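Lorkum kitchen set, data card
Last edited 2020-12-30

Wrist camera renders from the simulator half of the Lorkum arm, which we are building in the shared workshop at Kastodbridge. Maj-Britt Åberg did the arm model and the mounts. Yen-ting Chien wrote the recorder and keeps the file index.

Contents: 3,855 frames, of which 3,136 are in the training split. The rest are held out. Frames are grouped by run, and a run never crosses the split.

The camera is fixed to the wrist, so a finger shows at the bottom edge. 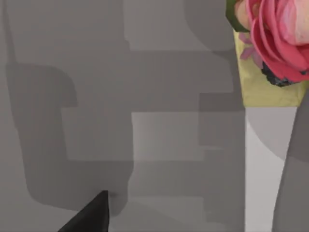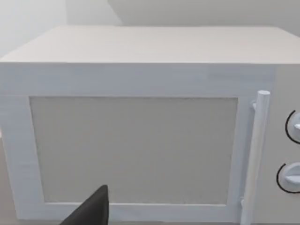 Each run has a folder with the frames, a joint log and a short notes file. Joint angles are in radians. The log can lag the frames by up to 20 ms — line them up by timestamp and ignore the row number.

Known problems

Runs recorded before April use the old finger mesh, which is a little too short. They are in a folder called old_mesh. Leave them out if you are training anything that depends on reach.

4 runs have no notes file. The frames and logs in them are fine.

To load the set, unpack it next to the Notero scripts and run check_index first. It prints any run with missing frames and stops there. Send fixes to Yen-ting.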